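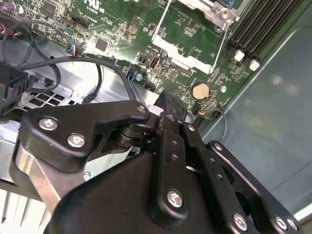
Bench helpers wanted, Barkasdale Computer Workshop, Ornley

We take in old desktop computers, open them up, find out what's wrong, and get as many as we can back on a desk somewhere. Last year 208 of them went out the door, mostly to families and to the adult learning center on Kuncombe Street, and this year there are already more waiting than our shelves can hold (the hallway is starting to fill up too!). So we're looking for four part-time bench helpers to start in May.

If you've ever taken the side off a computer just to see what was in there, we'd love to hear from you.

What you'd be doing

Most of your time would be spent at the bench with an open case. You'd check the motherboard over, swap coin cell batteries, clean out heatsink fins, reseat memory, test power supplies and write up what you found on the job card. Some machines need ten minutes and a new battery. Others turn into a whole afternoon, and those are often the ones people here end up talking about over lunch.

You'd also strip the computers that are past saving. We keep screws, brackets, cables, fans and good boards, all sorted into drawers, and a well-kept screw drawer makes everybody's day easier. Myfanwy Gough looks after parts and will show you how the labels work.

What we're looking for

Steady hands and some patience with small screws. You don't need a certificate or any paid experience. We do need you to be comfortable asking when you're not sure, reading a short checklist, and writing clearly enough that the next person can pick up where you left off. If you already know your way around a board, great, you'll get the awkward ones sooner.

Bench work is done sitting or standing, whichever you like. The benches adjust. Full cases can be heavy, and there's a cart for moving them.

Hours and pay

Two shifts a week, four hours each, either mornings from 9 or afternoons from 1:30. Pay is $2000 for the 12-week term, with paid training in the first week. Two of our current bench staff started exactly this way and stayed on, and we hope that happens again.

Training is led by Prasetyo Yeoh, who has been fixing desktops since they were all beige. You'll work on the same machine as him for the first couple of shifts, then on your own with someone at the next bench. We supply the tools, wrist straps and coffee. Bring your own mug.

How to apply

Send a few lines to Yamila Acuña at the workshop, or drop a note through the door. Tell us about something you took apart, whether or not it went back together, and which shifts would suit you. No résumé needed.

You're also welcome to come and see the benches first. We're open to visitors on Tuesday from 4 to 6 p.m.; ring the side bell, the front one sticks.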